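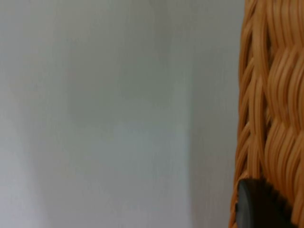

灰白色的墙面，明暗不匀。

志愿者管理软件：先别急着签

上一期通讯发出去以后，有几位读者来信问，要不要跟风买一套志愿者管理平台。信里附的宣传册我都看了，措辞大同小异：释放潜能，重塑参与，让每一小时都被看见。看到第三本的时候我已经分不清哪家是哪家。所以这一期不推荐产品，只讲我为什么对这类东西一直半信半疑，以及如果你所在的机构非买不可，签字之前该问些什么。

先说价钱。目前来信里提得最多的是Skungate，基础版每年495元，听上去不贵，比一次迎新茶会的点心钱多不了多少。可是基础版只给2个管理员账号。稍微有点规模的机构，排班一个人，培训一个人，活动现场还得有人能改名单，两个账号第一个月就不够用了。加账号另收费，导出数据的功能放在高一档的套餐里，短信提醒按条算。把这些加进去，再看那个495，就很像超市门口写着“起”字的那种标价。我请对方给一份全部费用的清单，收到的是一份演示预约链接。

再说效果。宣传册里最爱用的一个词是“留存率”。Baidoo的材料说，用了他们的平台，志愿者留存率会明显提高。提高多少没写，跟谁比没写，怎样才算“留存”也没写。一个人注册以后一年里登录过一次，算不算留下了？如果算，那我的健身房也可以宣布我是忠实会员。我写信去问定义，回信很客气，说每家机构可以自行设定标准。自行设定标准当然可以，只是那样一来，这个数字就没法拿来跟别家比，更没法印在封面上。

我不反对用软件。Usach社区图书站去年春天换了系统，他们的协调员告诉我，排班冲突少了，半夜发消息问“明天谁开门”的情况也少了，这是实打实的好处。不过她接着说，他们为了把旧表格搬进新系统，花了大约16个晚上。旧表格里有人登记的是小名，有人电话少一位，有同一个人登记了三遍，紧急联系人一栏写着“问我姐”。这些活软件一样也没替他们干。她还说，搬完之后流失得最快的，恰恰是年纪最大、来得最勤的那几位，他们不愿意为了领一个下午的班去记一个密码。后来图书站在门口重新挂了一本纸质签到簿，由值班的人晚上录进系统。于是系统里的数据很漂亮，录数据的人多了一份工作。

这就说到我最不放心的一点：这类平台默认志愿者离开是因为管理不够细。排班不够灵活，提醒不够及时，感谢信不够个性化。也许有的地方确实如此。可我这些年听到的离开的理由，多半是另一类。来了三次，三次都在叠椅子，没人跟他说话。报名时说好陪读，到了才知道是发传单。提过一条意见，之后再没有下文。有人家里添了孩子，有人换了班次。前面几种是人和人之间的事，自动发送的生日祝福补不上；后面几种谁也管不了，也不必管，过两年人家得空了可能自己会回来，只要走的时候没有闹得不愉快。

还有积分。几乎每家都有积分和徽章，满多少小时升一级。Skarnudow镇上的食物分发点试过一个季度，停了。他们的说法是，有积分以后大家开始挑时长长的班，搬货那种又短又累的班没人报。我不敢说别处也会这样，一个镇一个季度的经验说明不了太多。但既然对方拿一个镇的成功故事来说服我，我拿另一个镇的失败故事来对一对，也算公平。

假如你们看完这些还是想买，下面4个问题建议用书面形式发给对方，也请对方书面回答。电话里答应的事，到了续费的时候往往找不到人认。

一，我们停用以后，全部记录能不能以普通表格的形式取回，要不要另外付钱，多久之内给。

二，志愿者的身份证号、住址、健康情况存在哪里，谁能看到，对方的客服能不能看到。

三，续费价格写不写进合同。第一年的优惠价不算数，要看第二年和第三年。

四，不会用手机的志愿者怎么报班、怎么签到。如果回答是“可以由管理员代为操作”，请把代为操作要花的时间也算进成本。

对方答得含糊的，我会放一放。答得爽快的也别当场定，先要一个试用期，拿你们最乱的那个月去试，别拿最清闲的那个月。试用的时候让平时真正排班的人去用，不要只让会写总结的人去用。要是试用期里大家还在偷偷用原来的群和原来的表，那基本就有答案了。

也有读者问，那一点软件都不用行不行。人数不多的话，我看行。一张共享表格，一个固定打电话的下午，加上开门和锁门的人各留一份名单，很多小机构就这么过了好些年。表格会乱，所以每个季度要有人理一遍，理的时候顺便给半年没来的人打个电话，问一声近况，不要一上来就催人报班。这件事很费时间，也不会出现在任何报表上。

另外更正一处：上期说培训补贴的申请表可以在网上填，其实目前仍然只收纸质的，领表时间是上午九点到十一点半，下午窗口不开。已经在网上填过的读者请重新交一份，给大家添麻烦了。

下一期打算谈志愿者保险，哪些情况赔，哪些情况写着赔而实际上很难赔到。手上有拒赔信的读者，欢迎遮去姓名后寄一份复印件来，六月底之前收到的都来得及用上。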